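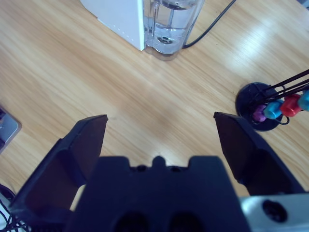 Lempi Toivonen told me last season that the preseason rankings in our state high school basketball league are decided before anyone has seen a team practice, and I'm starting to believe her. Kukham lost four starters and came in at 3. We brought back almost everybody and didn't make the list. Does anyone know how these polls get made, and do they count for anything when seeding is done in February?

Flunine
They say it's a coaches' vote. I'd like to see the ballots. Most coaches have watched maybe a third of the other teams, so they write down whoever was good last year and go back to work. Kukham gets votes for being Kukham.
On seeding, the handbook says only results count. Read it and decide if you buy that. Two years ago we had the better record and the harder schedule and still got sent on the long bus ride in the first round.

Irnedix
its all politics, always has been. big gym = good seed

Chowdhury
I don't love the poll either, but the seeding part can be checked. The points table goes up after the last regular game, and I added up ours by hand one year. I got 446, they had 446. The school right behind us had 322, and that matched too.
What I can't work out is how the strength of schedule number gets set, and two emails to the league office got me a link to the page I was asking about. If your coach gets the February worksheet, ask to look at it. Ours let me.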